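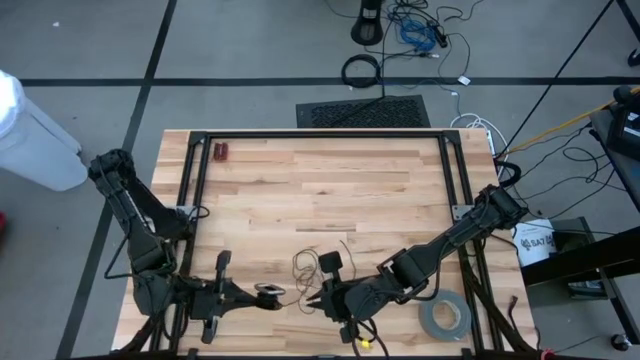

3. Clearing the bench

Junhao Zou and I gave ourselves 10 minutes to sort the tabletop, and wow, small stuff takes forever! The thin brown wire was the worst of it, all loops and curls, so we left it for last. Duct tape was easy (one roll, gray, straight to the Ullholm drawer). I love the butcher-block look of the wood, with all its different light shades, and I'd like to see more of it. Next round we're trying 7 minutes, with the wire going first.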